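Visit to the Hurkton packaging rooms, Grarnard

Fourteen members went to the open day at Hurkton on 6th February. We met at the Mostyn Street gate at half past nine and car-pooled from the club, which worked better than last time. Parking on site is limited to the gravel area behind the loading dock. Anyone going on the November visit should allow extra time for sign-in, as each visitor has to fill out a form and be given a vest.

Hurkton tests and stores sample packaging for small food and drink makers, mostly cans, jars and plastic bottles. The business moved into the present building from a shed across the road and now has 33 staff. Our guide was Mali Beddoe, who looks after the sample library. Omar Masri joined us for the second half.

We started in the store. The shelves run the full length of the building and hold samples from 437 product lines, each one kept for two years after it goes on sale. Jars are on the bottom for weight. Every bay has a printed sheet on the end with the maker's code and the month the samples can be thrown out. Ifor Lloyd asked whether any of it gets eaten, and the answer was no, it goes to compost or recycling and they keep a record of it.

From there we went through to the room with the big wooden table. I had expected stainless steel benches. Mali said the table came from the old shed and people liked working at it, so it was kept. It is a light pine with plenty of knots, built from long planks, and you can see the seams between them.

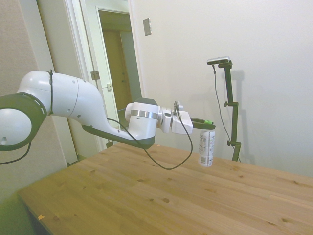
Labels took up most of the talk in this room. On cans, the common complaint from shoppers is that the print is too small. Staff check a label at arm's length under ordinary kitchen lighting before they look at it under the bright lamp, and a label that fails the first check goes back to the designer. Barcodes are tested separately. A can is harder to scan than a flat box on account of the curve, and the code needs clear space on both sides. Omar said a good share of the labels sent back last year were returned for that reason alone.

Todor Nikolovski, who worked in a cannery at Grarnard years ago, asked about dents. The rule at Hurkton is that a dent on the seam is a reject and a shallow dent on the body is written up and kept. Paper labels are put on with a glue called Prullix, which comes in 140-litre drums. It has a faint smell of vinegar. There were questions about whether it washes off for recycling and we were told it does in hot water.

We then moved on to plastic bottles. The main points were cap colour, how far round the label should go, and whether a clear bottle should have a band or a full sleeve. Makers tend to want a full sleeve because there is more room for colour. Mali prefers a band, as the buyer can see what is inside above and below it. Green caps are popular with the juice and water people.

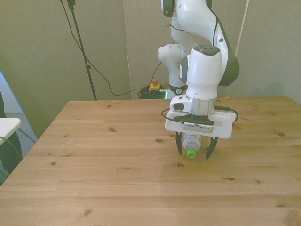
Practical information

Length of visit: two and a half hours, with a break for tea.

Cost: $6 per person, paid at the gate. Cash only on the day we went.

Access: level floor throughout the store and the table room. The upstairs office has stairs only and we skipped it.

What to wear: closed shoes. Tumaini Kaijage had sandals on and had to borrow a pair of boots from the front desk. The store is kept cool, so bring a jumper even in summer.

Open day attendance was almost 234 last year according to the front desk, spread over two sessions. The morning one is quieter. Lunch is not provided, but the bakery on Mostyn Street is open until two and has tables outside.

Names for the November visit should go to Ifor by the end of the month before. There are 14 places again and members who missed out this time will be offered a spot first.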